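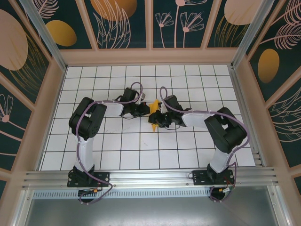
4.2 Who gets the shade

Street trees are the cheapest cooling a council can buy, and the slowest to arrive. Rerley planted 31 limes in April and has been describing them as a canopy ever since. At present they cast the shade of a well-fed broom handle.

We compared the planting plans for Rerley and Dondby with the streets where residents had asked for trees. In Rerley, 11 of the new limes went to the two roads that already had the most leaf cover, on the grounds that the verges there were wide enough. Wide verges, as Vigfúsdóttir notes, tend to be found outside large houses. The narrow streets by the depot got a leaflet about drinking water.

Figure 3. Two yellow gripper fingers with black textured pads, over a white tiled floor.
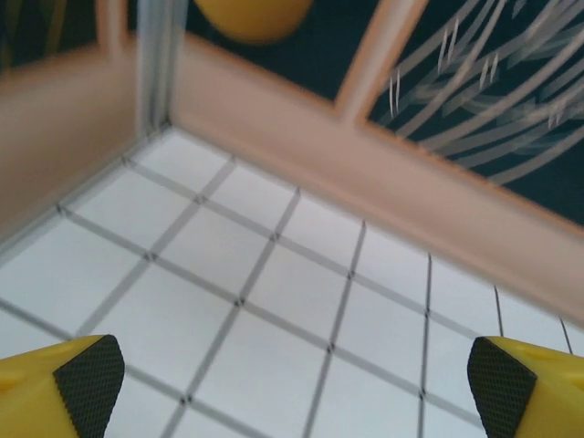 Dondby did a little better, mostly by accident. Its contractor, Wakex, ran out of verge and began digging up parking bays, which cooled the pavement and warmed the letters page. The trees stayed, apart from two that were reversed over. The council's tree register (last checked 10/19/25) still lists both as thriving, so we have left them out of the totals in section 4.3 – with some regret, as they were the best documented trees in the borough.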